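Plellside Growers Board > Livestock and Pasture > Fescue trouble and spring calves

hayrake_annie
Good morning all! I have 112 acres outside Brollbridge that I took over from my uncle, nearly all of it old fescue, and my spring calves came off it light again last fall. The cows hang around the pond all July and hardly graze. I'm torn between tearing up the worst field and starting over, or just overseeding clover in February and hoping for the best. What would you folks do?

muddyboots3
Oh, I feel for you, I had the very same cows standing in the very same pond for years! Clover, clover, clover. I frost seed red and white together, after grazing the field down so short it looks like a putting green (my neighbor thought I'd lost my mind), and my calves have come off heavier ever since. It's cheap, too, and if it fails you've only lost the seed.

stulthorpe_steve
I'll have to disagree with my friend muddyboots, and I say it kindly. Clover waters the problem down but the fescue is still there. We killed out one field near Stulthorpe, put in a summer crop, then drilled a novel endophyte variety, and I'd do it again tomorrow. You do lose that field for a good while, so rent some grass first.

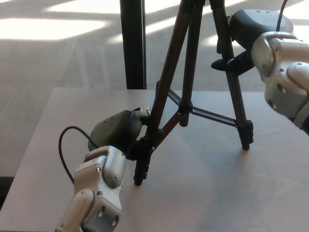
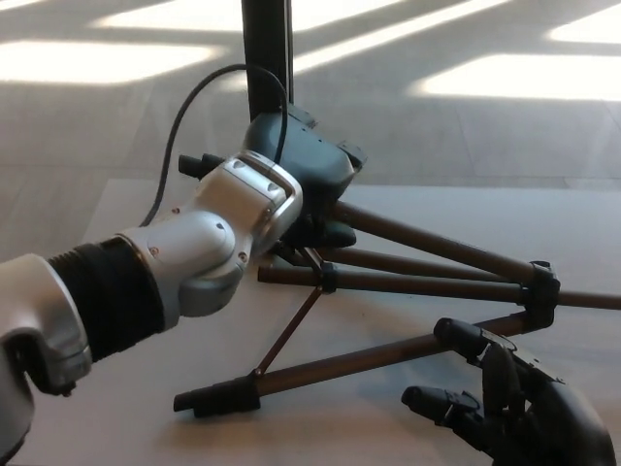 Tripod and arm.

The other thing is to get your soil tested before you spend a dime on seed, Annie. Ours needed lime something awful.

muddyboots3
Well sure, if you've got the money to leave a field idle! Not all of us do, Steve. Zakharchenko Seed quoted me $749 just for one little corner.

stulthorpe_steve
Fair enough, it does sting. I still say one field at a time.

hayrake_annie
Thank you both, this is so helpful. Would fall calving get around some of this? I've been chewing on that too.

oldgate200
We switched to fall and never looked back, but you'll feed more hay to those wet cows all winter, so pencil that out first. How's your hay ground?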